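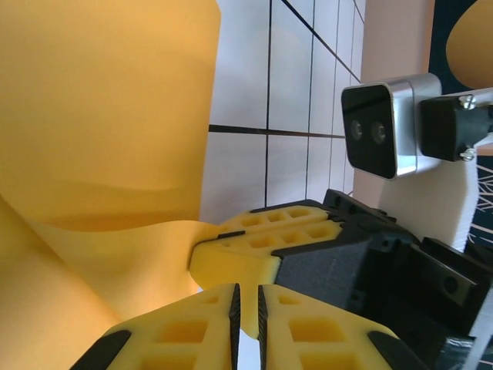
Should a bus timetable show the time a bus is planned to reach each stop, or the earliest time it may leave?

It should show the earliest time it may leave, at every stop where the bus is able to wait, and it should mark clearly the stops where it is not.

The distinction sounds like one for schedulers, and in most towns it is left to them. Passengers read a column of times and take each one as a promise of the same kind. In practice the column mixes two sorts of figure. At a timing point the driver is required to hold until the printed minute. At the stops between, the printed minute is an estimate, usually worked out by spreading the running time over the distance, and the driver may pass as soon as the bus gets there. The same typeface is used for both.

The route between Grirnbridge and Fiton is the one I know best, and it has the usual faults. It has 17 stops. Two of them, besides the terminus, are timing points: the market place and the hospital gate. On a wet morning in November, with school traffic, the bus runs late throughout and the difference between the two kinds of time hardly matters. In the evening the same running time is far too generous. The bus leaves the market place on the minute, meets little traffic, and is well ahead of the table by the railway bridge. Anyone who has walked to the bridge stop for the printed time has missed it. The driver then waits at the hospital gate for the minutes to come round, with the engine off and nobody getting on.

Early running is a worse fault than late running, and I think it should be treated so in any measure of performance. A bus that is 6 minutes late costs each waiting passenger 6 minutes. A bus that is early by a single minute costs the passenger who arrived on time a whole interval, and on an evening service that may be the whole evening. The two errors are not of the same size, yet they are often given the same weight in a punctuality figure, and the figure is then reported as one percentage. An average of that sort cannot tell the reader which fault the service has.

## The case for more timing points

The usual remedy is to add timing points. If the bus must hold at the railway bridge as well, it cannot be early there, and it cannot be very early at the stops just after. The cost is small when the running times are right. It becomes large when they are wrong, since every surplus minute is then spent standing still with passengers on board.

Operators object to this on two grounds. The first is that passengers already on the bus dislike waiting. That is true, and the dislike is reasonable, but it is an argument for correcting the running times. Surplus time exists whether the bus spends it at one stop or several. Moving it about changes who bears it.

The second objection is physical. Some stops are in the traffic lane, and a bus cannot stand in the lane for two minutes without blocking the road behind it. Some have no space for a second bus to pass. I accept this entirely. It is the reason the printed table should separate the stops where the bus will hold from the stops where it will not. A bold figure for the first and a light one for the second would be enough, with a line at the foot of the page:

> Times in bold are departure times. The bus will not leave before them. Times in light type are estimates, and the bus may leave earlier.

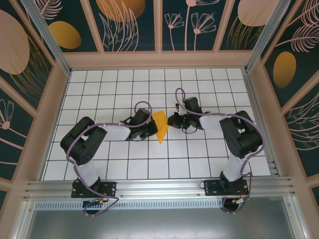 The wording needs to be on the same sheet as the times. A note in the conditions of carriage is of no use to a person standing at a pole in the dark. Nor is the website, for those who do not have it in their hand.

## Live information does not settle it

The common reply is that printed times no longer matter much, as people look at a screen. Grirnbridge has the Kivi display at its larger stops, and the same predictions are passed to phones. The predictions are good when the bus is on the road. They are poor before it has started, when the display falls back on the timetable and gives the scheduled time in the same form as a predicted one. A passenger deciding when to leave the house is very often looking at that second kind of figure. The display has therefore taken over the ambiguity of the printed table and added another to it.

There is also the matter of how the predictions treat a bus that is early. Suppose a bus is four minutes ahead as it approaches a timing point. A sensible system adds the hold before predicting the stops beyond. A less sensible one projects the present position forward and tells people further on to hurry. They then stand at the stop while the bus stands at the timing point. Whether a system does one or the other depends on whether it has been given the list of holding stops, and that list is the same one that I would like to see in bold type.

## Running times by hour

The deeper fault is that one running time is used for most of the day. The Fiton route has one table of running times up to the evening and another after it, and the second differs from the first only in being thinner. The Sira route, which shares the road as far as the hospital, uses 7 separate bands on weekdays. Its buses wait less at the hospital gate, and its tables are uglier: departures no longer fall at the same minutes past each hour. Schedulers call the regular pattern a clock-face timetable and regard it as worth protecting, because people can remember it.

I would protect it too, but only at the timing points. The light figures between them can move about with the hour, as they were never firm enough to be worth memorising. A passenger who wants certainty walks to a bold stop, and one who uses a light stop allows a margin. Both can plan, provided the table says which stop is which.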